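Session 4 handout: Home builds, and what they do to your estimates

Evening course in practical automation, Plultthorpe shared workshop
Notes by Annick Lefèvre. Thu 3 August

Bring these notes back next session. Rodrigo Bragança's reading on cable routing is separate and is on the shelf by the drill press.

1. Where we left off

Last time we went through the bench rig called Wirier, which pulls a length of wire from a spool, cuts it and drops it in a tray. It did that well on the bench. Several of you then wrote in your logs that it "works." I would like us to use that word less. Wirier works with one gauge of wire, one spool, a level table and Afonso Simões standing next to it. Change the spool and we know nothing until we have tried it.

I say this as somebody who has built a fair number of these things and been pleased with most of them for a week or so. The pleasure is not evidence. A log is evidence, if it was filled in on the bad days too.

Tonight is about taking a build out of the workshop and into a home. Most of what follows is my opinion, and Jericho Macapagal disagrees with about half of it. His comments are included where he sent them in time.

2. The claim and the test

Before you touch anything, write down the claim in one sentence. It must name the object, the start, the finish and the number of tries. Here are two from your own submissions in June.

"The arm will tidy the living room."

"The arm will pick up a TV remote lying flat on the coffee table and place it in a tray on the same table, 13 tries, no hands."

The first one can't be tested. It can't fail either, and that should bother you more. Everyone who has ever sold a home robot has sold the first sentence. The second is dull, and you could find out by supper whether it's true.

Conceição Cardoso asked whether a claim this small is worth the trouble. Fair question. My answer is that nearly all the larger claims are made of small ones that were never checked. If the remote can't be picked up off a polished table, there is no use in planning the cushions.

3. Rooms are harder than benches

Our bench is matte gray, square to the wall and lit from one side. People don't live on benches. Look at your room from the height of the gripper before you write any code, and look at it again at the hour you plan to run. A standing adult sees a sofa and a table. From down at the wrist you mostly get the near side of whatever is closest.
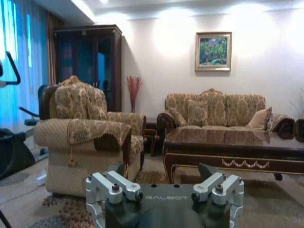
Fig. 1. View past the gripper into a furnished living room. Note the glossy tabletop and the tassel on the near armchair.

Take the tabletop first. A dark shiny surface gives back the ceiling lights, and a reflection moves when the camera moves. Simple methods that look for "a bright patch on a dark table" will find bright patches all evening. In my experience you can lose a whole weekend tuning a threshold that the next lamp will undo. Put a plain cloth down and see whether your numbers change. If they do, you have learned what your detector was looking at. Write that in the log and don't leave the cloth out of your claim.

Patterned upholstery is the next trouble. Damask on the chairs, damask on the sofa, patterned cushions lying against it: an edge finder sees edges everywhere, and a color match will happily run a cushion into the seat behind it. The one plain cushion may do better, or may not, being beige against gold. I wouldn't bet on either.

Then there are things that hang. A tassel weighs next to nothing and no bumper will feel it. It will go between two fingers very nicely, though, and it will go into a linkage too. Before any motion, walk the path with your own hand and move whatever dangles. Same with curtains.

Glass doors come up every year. A depth reading off cabinet glass can be wrong, missing, or right by luck. Treat the whole cabinet as a wall and keep a margin in front of it.

Last, the rug. If your base rolls, a rug edge is a step. If the base doesn't roll, a rug is still soft, and a stand placed on soft ground leans when the arm reaches out. Measure the lean at full reach with the heaviest thing in your claim. Jericho writes: "You are overdoing the rug. Put a board under it." He's right that a board helps. Then the board goes in the claim as well.

4. Fingers

We spent a good deal of session 2 on gripper shape and I don't want to repeat it. Some points for the home case.

Two-finger grippers are a sensible choice and also a limited one. They like parallel sides. Count how many things within your reach at home have parallel sides and are light enough to lift. You will find fewer than you hoped.

Hard metal fingers mark wood. If the furniture has carving or a finish you care about, pad the tips and bring your lowest height up. Do a dry run in the air at that new height before going near the table. Padding changes the opening width, so measure again after you fit it. In spring one team skipped this and their gripper closed on nothing for a whole evening while the software reported success.

About that report of success. A gripper that has closed knows that it has closed. It does not know what's in it. Please add a second check: finger gap, weight, or a person with a clipboard. The clipboard is the cheapest and I trust it the most.

Check fasteners before and after every session. Put a paint mark across each screw head and the part beside it, so a turned screw shows at a glance.

5. Counting your tries

The build we call Ki was logged by Rodrigo and Afonso over the early summer. The total was 807 grasp attempts. That sounds like a lot, and it was quoted that way in the workshop newsletter. I went through the sheets. Most of those attempts were on the same foam block in the same spot, and of the rest only 54 were on household objects somebody hadn't placed by hand a moment before.

So which number should you quote? The second, if your claim is about a home. The large number tells you the motors last. I'd be glad to know that, but it answers a different question.

Rules for counting on this course:

Every try counts from the moment the arm starts to move.
If you touch the object, the arm or the table during a try, the try is a failure.
A restart is a failure.
"It nearly had it" is a failure.
Write the time and the lighting next to each row.
Don't stop early after a good streak. Decide the number first.

I know the third rule annoys people. Rodrigo argued that a restart caused by the laptop going to sleep has nothing to do with the arm. Perhaps, but the person who lives in the room will see a machine that stopped.

6. Things I don't believe yet

Students ask me to be more encouraging. I'll try, next term. For now, a list of statements I have heard in this workshop and would like to see tested before I hear them again.

That a better camera will fix it. Sometimes. More often the lighting was the trouble and the better camera gives you a sharper picture of the same glare.

That learning from more examples will fix it. It may well help. Ask where the examples came from. If they all came from one room, you have a machine for one room, and you should say so.

That it saves time. Add up setup, charging, clearing the path and putting the room back. Conceição did this for her sock sorter, Pitness, and the total came to around 4 hours for a basket of laundry. She reported it plainly and got the best mark of the group.

That people will get used to the noise. Run it in the evening with somebody trying to read.

7. Safety in a lived-in room

Power switch within reach of the person watching, and that person does nothing else. No children or pets in the room during motion. Half speed for the first ten runs, whatever your simulation said. Clear small loose items from the floor, bottles especially, as people step back without looking when an arm does something odd. Keep exercise gear and anything with pedals or handlebars outside the swing of the arm, or mark it as a blocked zone in your map and check the zone by hand. Cables along the wall, taped.

If you are using someone else's living room, ask first, and show them the worst clip you have as well as the best one.

8. For next session

Write one claim in the form given in section 2, for a room you can get into. Sketch the room from gripper height, pencil is fine, and mark every surface that shines, hangs or has a strong pattern. Run your tries and bring the raw sheet with the failures on it, not a summary. Anyone without an arm ready can pair with Afonso, who has bench space free from seven.

Jericho will present the case against section 3. He has asked for fifteen minutes and can have ten.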